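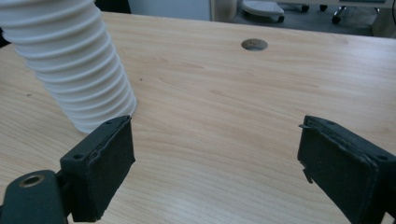
Figure 3. Hand-held gripper at the work table, with the padded fingers open and the corrugated tube behind.

9 min read

3.2 Equipment planning and budget

The budget for the collection work was set in April, before the table layout had been agreed. We had 2000 euros for everything that was not salary. Felista Biwott drew up the first list, and most of it went on the hand-held grippers and their spares. A robot arm was left for the second year, as none of the quotes we received could be met from the equipment line.

We treated the grippers in two parts when costing them. The body, brackets and threaded inserts were entered as equipment, to be bought once. The finger pads were entered as consumables. In our first draft the pads had no line at all, which was a mistake. The pads in Figure 3 have a frayed edge on one finger and a small torn flap on the other, and wear of this kind has to be planned for if the grip is to stay the same from one session to the next. Jabari Mushi now keeps five spare pairs in stock and reorders when three are left.

Two suppliers were compared for the grippers. Velbridge offered the lower unit price but sold the fingers and brackets only as a set. Protanix charged more and sold each part separately. We chose Protanix — over a full year the separate parts came out cheaper, even with a delivery charge on each order. A group that expects only a few weeks of use might well decide the other way.

Furniture was not charged to the project. The table has a wood-grain top with a round cable opening set into it, and it was taken over from the department with its chairs. Objects for handling, among them the white corrugated tube, came from a small fund managed by Edeltraud Plattner. We kept these costs apart from the gripper costs, and would advise others to do so, as the objects change with each task and the grippers do not.

Lead times mattered more than we had allowed for. The brackets took nine weeks to arrive and the pads three. Vesela Trajkovski moved the training of new operators forward to fill the gap, using the one complete gripper we already had. For the second year we intend to order brackets before the budget is split between tasks, and to hold back part of the money until the pad use over a full term is known. The arm will be costed separately, with mounting and servicing included in the same quote.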